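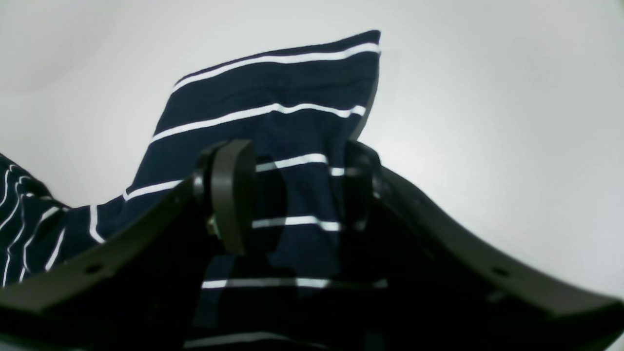
Enenari es una colección de fichas sobre ropa doméstica: prendas dobladas, a medio doblar, colgadas o amontonadas. La reunimos para estudiar cómo cambia el aspecto de un tejido según se coge y se deja. Los tejidos de rayas tienen grupo propio, porque la raya delata el pliegue: en el punto azul marino con rayas blancas finas, las líneas van casi paralelas por la parte levantada y se inclinan y curvan donde la tela se dobla. En un liso oscuro ese mismo pliegue cuesta mucho más de seguir.

# Contenido

La versión actual tiene 200 fichas repartidas en 5 grupos:

- punto liso
- punto de rayas
- tejido plano (camisas, fundas, paños)
- rizo (toallas y albornoces)
- piezas mezcladas en montón

Cada ficha lleva el grupo, el color dominante, el estado de la pieza y una nota libre. La nota puede estar vacía. En 21 fichas lo está.

# Estados

`extendida`: toda la pieza apoyada, sin dobleces.
`doblada`: al menos un doblez completo y los bordes más o menos alineados.
`levantada`: una parte de la tela sube desde el punto de agarre. Si forma pico, se añade `pico` en la nota.
`montón`: no se distingue el contorno de la pieza.

Cuando no se sabe qué prenda es, se escribe `prenda sin identificar`. No hay que adivinar por el color ni por el dibujo. Una tela de rayas puede ser una camiseta, un pijama o una funda.

# Cómo se anotó

Halyna Tkachuk hizo la primera pasada y Vasylyna Stetsiuk revisó el grupo de rayas entero. Los desacuerdos más frecuentes fueron entre `levantada` y `montón`. Se resolvieron a favor de `levantada` siempre que se viera por dónde estaba cogida la tela.

# Limitaciones

Casi todo es ropa de adulto. Hay poca lana gruesa y nada de encaje. El azul marino y el negro se confunden con poca luz; en caso de duda, el campo de color dice `oscuro`.

# Cambios

Octubre: se separa el rizo del tejido plano. Se corrigen las fichas de fundas que figuraban como camisas.

Pendiente: unificar `raya` y `rayas` en las notas.

21 comentarios · 100 veces compartido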